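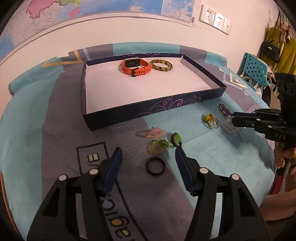

Sort Your Jewelry Into a Box Lid in One Evening

I love a project that costs nothing and finishes before bedtime, and this is my favorite one! If your bracelets, pendants and hair ties all live in one big knot, a lid from a gift box and a free patch of bed will fix it.

What you need

A shallow box lid or tray with a pale inside (dark cords and clear beads both show up well against white)
A soft surface, such as a bedspread or a folded towel
A dry, soft cloth
A toothpick for knots
Small scraps of card, if you want dividers

Step 1: Tip everything out

Do this on the bed. Beads roll on a table and chip on tile, and a bedspread holds them right where they land. Spread the pieces out until each one has a little space around it. A busy pattern can swallow a thin ring, so run your palm over the fabric before you decide you've found everything.

Step 2: Undo the tangles

Bead strands first! Pick up one end and lift slowly, letting the rest hang, and most of the loops drop out on their own. For a knot in a cord, lay it flat and work the toothpick into the middle, then wiggle. Pulling both ends only makes it tighter (ask me about the necklace I had to cut in September).

Step 3: Wipe and check

Give each piece a quick rub with the cloth. Look for frayed elastic on the beaded bracelets, bent wire and loose charms. Anything that needs fixing goes in a separate pile, and the pile goes somewhere you'll see it. Mine sits by the kettle.

Step 4: Big and stiff things go to the back

Watches and bangles hold their shape, so they go in first, along the back wall of the lid. Lay bangles flat. If you have a smartwatch, leave it near one side so you can grab it for charging without disturbing the rest.

Step 5: Fill in the front

Wire bracelets next, then pendants, with each cord coiled loosely around two fingers before you set it down. Long strands go in last, curved along the edge. Stone beads are heavier than you'd expect, and I keep mine away from thin wire. Rings and little resin charms like a corner of their own, and a folded scrap of card makes a perfectly good wall.

Step 6: Give it a home

A drawer is best, because dust loves an open tray. A shelf works too if you put the bottom of the box over the top at night.

The first time through took me 33 minutes, including one very stubborn knot. Now I do a quick reset when the seasons change, and it takes less time than my tea does to cool. Try it with hair ties next, they're so satisfying!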